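How I Stack Party Bowls and Plates So They Come Apart Again

I used to just shove everything in a bag after a cookout and deal with it next summer. Then I spent way too long prying bowls apart with a butter knife while people stood there waiting for chili, so now I have a system (my family laughs, but they also borrow my stuff!).

You need a clear table, a dry dish towel and one bin with a lid. Mine is a Segers, but any bin works.

1. Wipe the table and spread everything out, bowls on one side, plates on the other.

2. Check each piece for crumbs and grease. Anything bent goes in the trash.

3. Set one bowl down and lower the next one straight in. Let go early! Don't press. Pressing is what glues them together, and if the stack leans a little, fine.

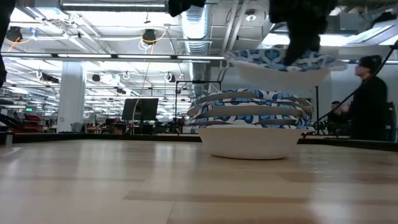
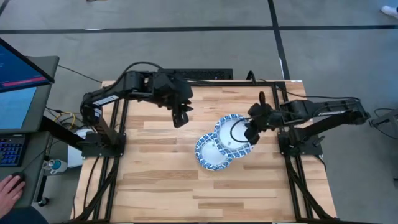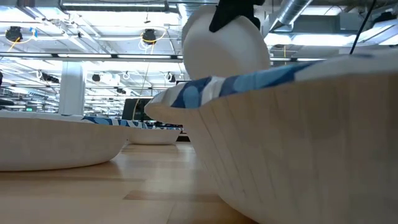
4. Stop when the stack gets wobbly and start another. I'd much rather have two short stacks than one tower that tips over in the garage.

5. Plates are easier. Slide one over the other until the rims line up, then give the pile a quarter turn and tap it on the table.

6. Bowls go in the bin first, rim up, with the plates standing along the side. Fold the towel over the top and put the lid on.

I keep my blue patterned stuff apart from the plain white, or I end up hunting for matches later. My Rondham labels peel off in the heat, so I write on masking tape now.

Comments (2)

porchlight19: Quarter turn on the plates, trying that tonight. Mine always slide.

mamabean: Do you put paper between the bowls? I use coffee filters and it helps a ton.

More how-tos
Folding a Distach tablecloth without the crease
What fits in one picnic bin
Cleaning out the Clumetard drawer organizer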